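Learning to Let Go: Catent Study Looks at the Second Try

Most research on robot picking counts how often a machine lifts an object at the first attempt. A study completed in July at Catent's laboratory in Tolentino asks a different question: what should the robot do after it has missed?

The method, called Lolten, keeps a short record of each failed grasp and uses it to choose the next one. A conventional picking program will often return to the same point, because the object still looks the same to it. Lolten lowers the score of that point and of the surface near it, then searches again. After 3 failed attempts it leaves the object and turns to another.

The research team tested the method on mixed household goods, a demanding choice. A brush, a pair of sunglasses and a beverage can have little in common in shape or surface, and shiny items are difficult for depth sensors to measure.
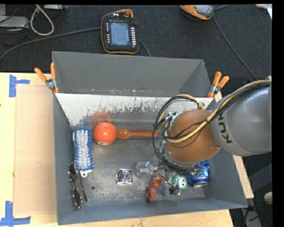
Each of the 6 test sets was run 150 times, half with the record of failures switched on and half without it. With the record, the robot cleared the bin in fewer attempts in every set. The gain was smallest where objects lay well apart and largest where they touched the walls.

Braltell, which supplied the planning software, intends to include the method in a later release. The laboratory's next trials will use 100 objects the system has not handled before, with the limit on failed attempts set by the robot itself.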